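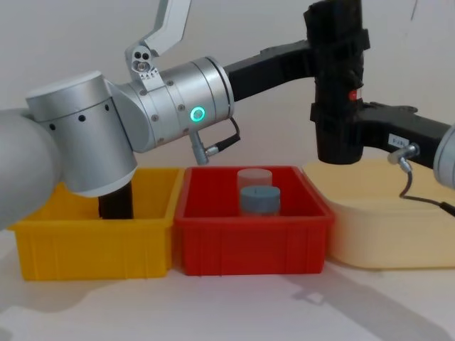 Review: Tasedau Open-Top Sorting Bins, set of three

I sort hardware, cable offcuts and consumables at a bench in a one-car garage shop. For years this was done with coffee cans. The cans were free and held plenty, but they rolled, they hid their contents, and a can of mixed fasteners weighs more than its rim is built to take. I bought the Tasedau set on 04/10/2025 from the Lesville online store for $60, shipping included, and have used it daily since.

Construction

Each bin is a single molded part with a thick rolled rim. The walls taper toward the floor, so empty bins nest for storage. The taper costs some floor area, and anything long and straight ends up leaning. The base has shallow crossed ribs underneath. These keep it from bowing under load, but they also collect grit, and the grit will mark a painted bench. I stuck felt pads on the corners after the first week.

Mold quality is good on two of the bins. The third arrived with a line of flash along the inside of the rim, sharp enough to catch a glove. A deburring tool took it off in a minute. At this price I should not have needed one.

Capacity and load

The listing gives no usable volume, so I measured it by filling a bin level with dry rice and pouring it back through a kitchen measure. The result was 588 cubic inches. I then loaded one bin with more than 200 carriage bolts and left it on a shelf for a month. The floor sagged slightly in the center and recovered when emptied. The rim did not deform.

Carrying is less impressive. There are no handles, only the rim, and the underside of the rim has a parting line that digs into the fingers with a full load. The older Ccori bins I borrowed for comparison have a molded grip at each end and are easier to lift, though they do not nest and take up three times the storage space.

Use at the bench

The bins work best as a first-pass sort. Everything from a cleanup goes into one of three categories: keep, scrap, undecided. The openings are wide enough to drop things in without looking. Small parts are harder to get back out. The inside corners have a tight radius and washers stand on edge in them, where they have to be picked out one at a time. A magnet helps with steel and does nothing for brass or nylon.

Rolled goods behave better. Tape, sheathing and wound strips stand on end without tipping as long as the bin is at least half full. In an emptier bin they fall against the tapered wall and start to unwind.
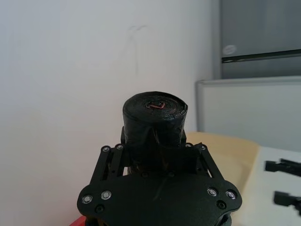
Black roll, standing upright.

The manufacturer sells a snap-on divider through Baltaldale. I tried one. It splits the bin across the short side and holds by friction only — fine for light stock, useless for bolts, which push it over as soon as one side is fuller than the other. Skip it.

Cleaning

Dish soap and a stiff brush remove cutting oil. Marker ink does not come off fully, even with alcohol, so label with tape. Contact cement peeled away clean once dry. I have not tried acetone and would not recommend it on an unidentified plastic.

Verdict

Pros: nests well, stiff rim, stays put under load, easy to clean.
Cons: no handles, tight inside corners, inconsistent finishing, weak divider.

Good for coarse sorting and bulk storage. For small fasteners, buy drawers. Rating: 3.5 out of 5. I will add a note in November if the sag in the loaded bin becomes permanent.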